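Workshop > Get involved > Calls for helpers

Search the site Enter keywords Go

Wanted: patient people to help us finish a kitchen arm

We are looking for two or three people to join the build group at the Geraghty workshop in Istdale from January. The project is called Jalen, and it began on my kitchen table as a way of getting hot food out of a pan when my wrists were having a bad week. It has since outgrown the table (and my family's goodwill, bless them) and moved into the shared workshop, where it has its own bench by the window and rather a lot of opinionated visitors.

You don't need to be an engineer. Mahnaz Ghorbani, who looks after our wiring, taught piano for most of her working life and came in to borrow a soldering iron. Colm Ó Riain writes the software in the evenings and would dearly love somebody to argue with about it. What we are short of is hands and time — people who'll try a thing, write down what went wrong and try it again without getting cross.
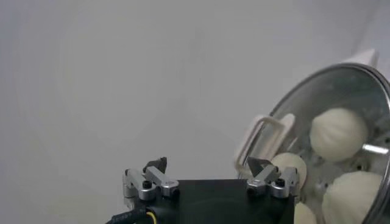

Most of the work until Easter will be on the grip, so it would suit anyone who likes small mechanical puzzles. The arm has to pick up soft food and put it on a plate in a state you'd still want to eat, and we want to compare different fingertip shapes and softer coverings for them. Steamed buns are our main test piece, the pleated white sort, and with four of them in the pot there is a metal rim to steer clear of and not a great deal of elbow room for a pair of pointed fingertips. If you have ever made jigs, mended clocks, sewn fiddly things or iced a cake, please do get in touch. We'd also be very glad of a confident cook!

We meet two evenings a week, from 7 until the kettle gives out, and we ask you to manage one of them for the first couple of months. It is unpaid, I'm afraid, but we cover bus fares and there is a parts budget of £300 for the season, which you'd have a proper say in spending. Bench fees are waived for the group. The workshop is on the ground floor with a level entrance, and stools can be swapped for chairs with backs.

To put your name down, leave a note for Dymphna Breathnach at the front desk with a few lines about yourself and which evenings suit you. No CV, please. Come and have a look first if you're unsure — I'm usually there by six, and I like the company.

Orla Nic Giolla

Related
Prodelska lathe: new booking times
Myroslav Harasym's beginners' soldering evenings
Spare stepper motors, free to members
Mending table: what to bring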